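Heltthorpe Dog Day Care - room and yard safety check
Completed by: Halima Lawal
Second signature: Senan Ó Ceallaigh
Month: February

1. Yard gate, both latches - OK
Lower latch stiff but closes fully. Oiled.

2. Fence line, gaps and loose boards - ACTION
One board behind the water butt moves when pushed. A small puppy could get its head through. Blocked with a paving slab until Dariusz can fix it.

3. Puppy pen, height and base clips - OK

4. Water bowls - OK
Two chipped ones thrown out. Please don't bring them back in from the bin store.

5. Chew toys - ACTION
Rope toy fraying badly, removed. Check the rest at closing, before they go in the wash.

6. Cleaning products locked away - OK
Key now on the hook inside the office, not on the windowsill.

7. Floor, indoor room - OK
Mat lifts at the corner by the sink. Taped for now, look again next month.

8. Crates, doors and trays - OK
Crate 2 has a new tray. The old one had a sharp edge.

9. Family visits, babies and toddlers meeting dogs - ACTION
Kacper let a family in at 4 pm without the second member of staff in the room. Nothing happened, but the rule is two staff and the dog on a lead. Spoken to and recorded.

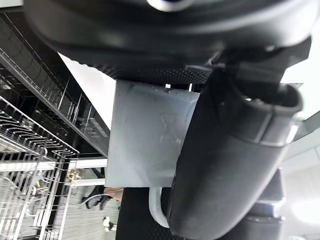

The notice about visits has also come off the inner door and needs putting back up at eye level.

10. First aid kit - ACTION
Short of bandage wrap and saline. Order 376 placed with Miteo.

11. Feed store, lids and dates - OK
One open bag had no date on it. Written on.

12. Heater guard - OK
Fixings tight.

Items 2, 5, 9 and 10 to be looked at again by Halima before the next check.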